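The sweet tray, and how it took over the table

I have been meaning to write about the sweet tray since June, and then other things kept getting in the way (the boiler, mostly, and my sister's visit, which was lovely but did not leave much time for sitting down). So I've made a pot of tea and I am doing it now, before anybody needs feeding.

It began, as these things do in our house, with too many sweets. People bring them when they visit, I buy a bag whenever I pass the shop by the station, and they end up in coat pockets and the cutlery drawer and once, memorably, inside a slipper. I wanted them all in one spot where you could see what you had. I looked at glass bowls and I looked at a rather grand tin, and in the end I went for a plain yellow plastic tray, nice and deep, with rounded corners and ridges along the bottom. It wipes clean in a moment and you can carry it from room to room without worrying.

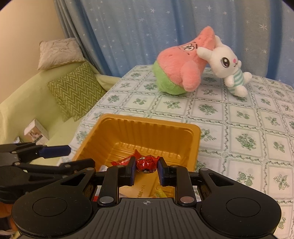

I try to keep the mix interesting. There should be something chewy, something milky, and a few of the fruity ones for my mother, who will not touch chocolate after lunch but will happily eat it at half past nine in the morning. Anything that comes in a twist of paper goes straight in. Bigger packets stay out on the cloth, or they take up all the room and you can't find the little ones underneath.

And the cloth! I must tell you about the cloth. It's the green and white one with the squares, all leaves and little flowers and fruits inside vine borders, and I paid 48 for it at Perusham on the last afternoon of their sale, after walking away from it twice. I was sure it would look fussy next to the blue curtain with the stars on, and for a day or two I thought I'd been right. Now I can't imagine the table without it. It does want ironing while it's still slightly damp, and I put it in for a 90 minute wash, which seems to bring it up best.

The soft toys were only supposed to be on the table for an afternoon. The pink starfish in his green shorts and the white bunny in the stripy shirt have their own shelf, a perfectly good one, but they keep coming back to the far end by the curtain and I have stopped moving them. They're company when you're sorting sweets.

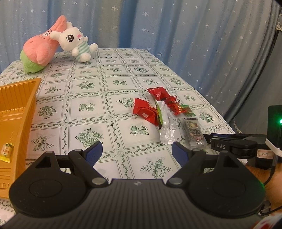

Fumiko Nakajima wrote to say that she keeps hers in a lidded box on top of the fridge, and that an open tray would be empty by teatime in her house. She also wanted to know whether the chewy ones go hard if they're left out. Mine haven't, Fumiko, but then they don't get very long! I'd put the lid on in a dry winter with the heating going, and I do keep the spare bags shut with a peg in the cupboard.

Next I want to sort out the tea shelf, where there are four open boxes of the same camomile.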